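Bac de manutention

Un bac de manutention est un récipient rigide, ouvert sur le dessus, destiné au stockage temporaire et au déplacement de pièces, de vrac ou de déchets dans un atelier, un entrepôt ou une exploitation agricole. Il se distingue de la caisse, en principe munie d'un couvercle, et de la palette, dépourvue de parois.

Terminologie

Le mot bac désigne à l'origine une embarcation à fond plat, puis une cuve. L'emploi industriel est plus récent. Selon les métiers, on parle aussi de caisse-palette, de benne (pour les grands volumes basculants) ou de bac à bec lorsque la face avant est échancrée pour faciliter la prise.

Matériaux

Les premiers bacs d'atelier étaient en bois cloué, parfois renforcés de cornières. La tôle d'acier s'est imposée dans la mécanique et la fonderie, où les pièces sont lourdes, coupantes ou encore chaudes. Elle est pliée puis soudée ou rivetée, et reçoit une peinture ou une galvanisation. L'aluminium, plus léger, se rencontre dans l'agroalimentaire et le transport aérien. Le polyéthylène et le polypropylène dominent aujourd'hui dans la logistique de détail — ils sont moins bruyants, ne rouillent pas et se lavent facilement, mais supportent mal les copeaux brûlants et certains solvants.

Formes

Un bac à parois droites offre le plus grand volume utile pour un encombrement donné. Les parois évasées permettent d'emboîter les bacs vides les uns dans les autres et facilitent le vidage. En contrepartie, un bac évasé ne se gerbe plein que s'il possède des étriers ou un rebord d'appui. Le bord supérieur est souvent roulé ou replié, ce qui rigidifie l'ensemble et protège les mains.

Dimensions et charge

Les formats courants dérivent de la palette de 1 200 × 800 mm et de ses subdivisions, parmi lesquelles la base de 600 × 400 mm est la plus répandue en Europe. Une hauteur de 200 mm convient à la visserie et aux petites pièces. La charge admissible figure en général sur une plaque ou une étiquette, avec la tare.

Production

À Grimitz, la tôlerie Eder fabrique des bacs soudés depuis l'après-guerre. Son modèle 3852, à parois évasées, a longtemps équipé les ateliers de la vallée de la Wernara. La gamme Briltano, en tôle plus mince, lui a succédé et compte 12 formats.
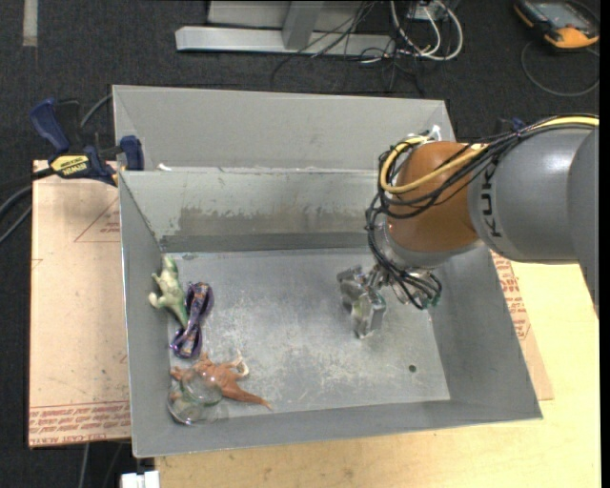 Bacs en tôle grise à bord évasé. 

Entretien

Les bacs métalliques sont contrôlés à intervalles réguliers. On recherche les soudures fissurées, les fonds voilés et les arêtes relevées. Un bac déformé est redressé à froid ou retiré du service. Les traces d'huile s'éliminent à l'eau chaude additionnée d'un dégraissant alcalin — l'acier galvanisé demande un produit neutre.

Voir aussi

Caisse-palette
Gerbage
Tôlerie

Dernière modification de cette page le 15 octobre 2023.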